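18 February 2025

Long one tonight, and my tea has gone cold twice, but I want to get today down before I lose it. Lab day for the suturing project! Four hours with the instruments, Kai-wen on one side of me and Ottar on the other, and I came home with a stiff neck, a notebook full of scribbles and far too many pictures. I've picked out the ones I keep going back to and stuck them in before the rest.

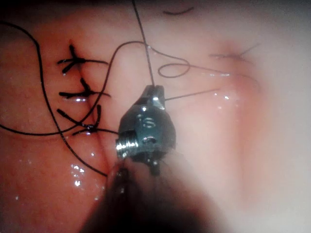
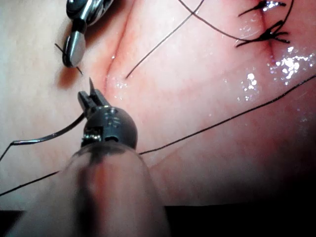

Stitches, thread and more thread. I dreamed about thread last night and I expect I will again.
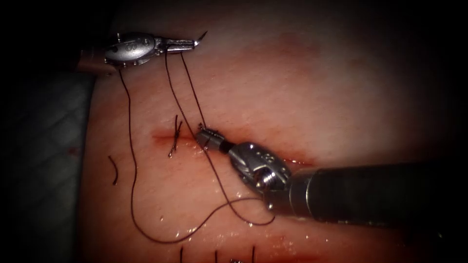
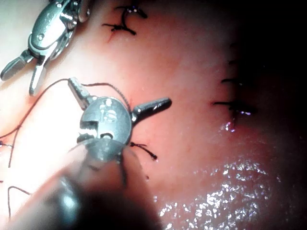

What are we supposed to hand in at the end of all this? A set of labeled recordings of the stitching, cut up into steps (reach, bite, pull, wrap, tighten, snip), plus a small program that can look at a new recording and guess which step is going on. The report is due in July, and Emil wants it short.

So that's the job, and the labeling is going to be the monster. We've got 1,022 clips on the shared drive as of this evening and I've done 13 of them. Thirteen! I thought I'd fly through it. I sat down at lunch with a sandwich and the label sheet and spent most of the break arguing with Kai-wen over when a pull stops being a pull and starts being the first bit of a wrap. She says it's when the thread changes direction. I say it's when the second instrument starts to move. We asked Emil, who is meant to be supervising us, and he said "pick one and write it down," and went off to find coffee. I think he was right, which annoyed me more than if he'd taken Kai-wen's side. We picked hers.

The class itself has gotten a lot smaller since the start of term. We were a full room and now there are 8 of us, and most of the others are on the knot checker or on Myrtle Pruitt's simulator thing, which they've named Hunel and talk about as if it were a puppy. Myrtle is lovely but she does wander over and ask how our accuracy is, and we don't have an accuracy yet, Myrtle, we have a sandwich and 13 clips.

What I really want to remember about today is how tired your eyes get. I'd pictured this project as all hands and hardly any looking, and it's so much looking. The close-up cameras are wonderful for seeing what the jaws are up to, but then the shaft takes up half your view and you lose the line you were following, and you have to switch to the other view and find your place again. I must have gone back and forth on one clip nine times. Ottar watches both at once on two screens and swears it's easier. I tried it and felt a bit seasick.

Loose thread is my other complaint. It loops over itself and I can't always tell which strand goes to the needle and which is the tail, and the label sheet wants to know! I've started writing "tail?" with a question mark and Kai-wen has asked me to please stop, because the question mark breaks her script. Fair enough – she's the one who has to load it all. I've promised to use the comments column like a grown-up.

Cremilda gave her talk in the last half hour, the one she's been fretting about. She did it on how people learning by hand get better at knots, and what they get better at first. Most of it was about wasted movement. I took two pages of notes and I'm going to steal her idea of marking the pauses, where nothing much is going on and the person is presumably thinking. We don't have a label for that. Right now our pauses just get swallowed by whatever step came before, and I bet that's going to confuse the program something awful. I'll bring it up next week, when Emil has had his coffee first.

Things to do before then:
finish my share of the first batch
fix all the question marks (sorry, Kai-wen)
ask Ottar how he names his files, mine are a disgrace
give Cremilda back her charger
find out if the Dridbridge bus really has changed its times

I missed the ten past and had to stand in the wind with my laptop bag for ages. I watched a couple of clips on my phone at the stop, and the lady next to me leaned over, had a good look, and moved along to the far end of the bench. Poor thing, I should have turned the screen.

Mom phoned at dinner and asked if I'd built a robot yet. I told her it's more like very slow subtitling, and she said that sounded nice and did I have enough socks. I do have enough socks. Going to do two more clips and then bed.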